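# Chapter 2. From Perception to Motion

In the first chapter we moved the arm by hand, joint by joint. Now we let the software decide where to go. The controller we use in this book is called Prukska, and it takes its targets from a small vision module, Flarunby.

A grasp target is a position and an angle in the coordinates of the table. The planner must bring the open fingers to this target and stay clear of every other object. A small cube standing alone is a good first target. A puzzle cube with a roll of tape on top is harder, and we leave it for Section 2.4.
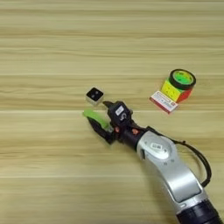
Why does the planner run slower than the controller? The controller only corrects a small error, and it does this 1000 times per second. The planner must search through many possible paths and check each one for collisions, so it needs 42 milliseconds for one complete answer.

These two speeds cause most of the difficulties in this chapter. When a new plan arrives, the arm is already moving on the old one. Section 2.1 explains how Prukska joins the old path and the new path without a jump in velocity. The listings are kept short, and you should type them yourself before you read the exercises.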